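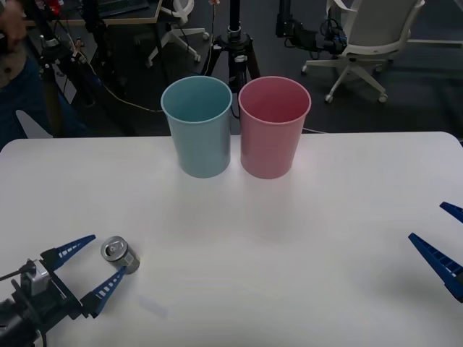
Participants wanted: cup and can study, Curklow

You have probably read that a tall cup makes people pour more, or that drinks taste sweeter from pink than from blue. We have read it too, and we are not convinced. Most of those claims rest on small groups and a lot of goodwill.

We need 69 adults who drink soda or water from plastic cups at home and have no strong theories about it. You will sit at a table, pour from a small can, drink, and answer 8 short questions. Allow 79 minutes, some of it waiting.

Pay is a Bandwood gift card. It will not make you rich. We promise no health benefits and no insights into your personality.

Please don't apply if you work in packaging or have taken part in more than 6 taste studies.

Write to Leokadia Gajewski at the Curklow front desk. Sessions run through August.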